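25th October
By the weekend desk
2 min read

Walwood open day, quick notes before I lose them. Got there at opening, already queues at the flour shed. Parking a paddock, muddy, bring boots. Entry 6 dollars, kids free.

Mill first. Stones date from 1750, shipped over in crates, still turning for the demo. Loud. The Tomaszewski rye is the one to get, dark and a bit sour, 1000 bags milled a season and they do sell out. Grorkatetti had the stall next door, pickles mostly, good mustard.
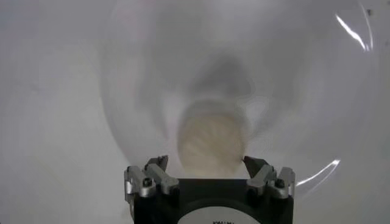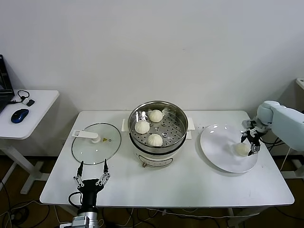

WALWOOD, October

Lunch was late. Steamed buns at the top of my list, then a sausage from the Karden tent, onions extra. Tea in proper mugs. Skipped the talk on heritage wheat, went to the bakehouse instead and dont regret it, the wood oven is a beauty. Tour runs every hour, takes 2 groups at a time, book at the gate.

Gripes: one set of toilets, no shade near the silos, card machine down til noon. Next one's in May, cooler colour in the paddocks then and hopefully less mud. Will go agian.

Comments

Went in the arvo, rye all gone. Gutted.

Is the mustard sold anywhere in town?

Dogs ok on a lead? Website doesn't say.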